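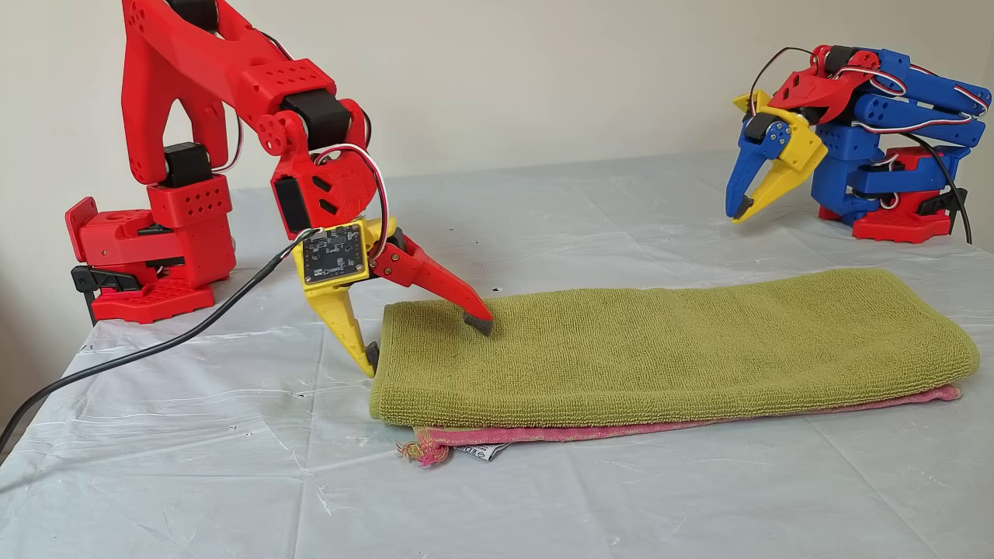 Towel folding on the two-arm table: questions and answers

Who may start the arms?
Anyone who has read the Jitden table rules and signed the sheet. New people work with Lucía Vallejo for their first 10 folds.

How do I check the table before a run?
Pull both clamps by hand. Smooth the cover and lay the towel where both arms can reach it.
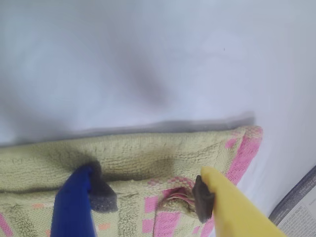 Blue and yellow fingers pinching the towel.

How hard should the fingers press?
Only so much that the cloth is held. If a pad is torn or turned, stop and change it. Pads are checked every 500 folds.

May I correct the towel with my hand during a run?
No. Press stop first, wait until both arms are still, and then correct it. 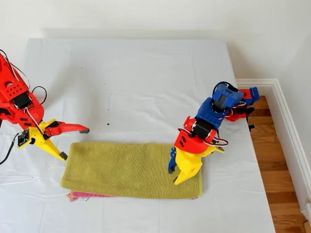
Both arms at the folded green towel.

What about the cables?
They must have enough slack for the full movement and must never lie under the towel.

Which folds count as good?
Both top corners must be held before the lift. In February we kept 553 folds from 1,025 under this rule.

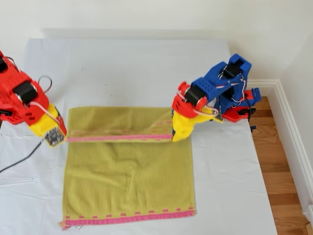 Folding the upper edge, one gripper at each corner.

Where do I report a fault?
Write it in the Brullow log before you leave the table, also when it was small.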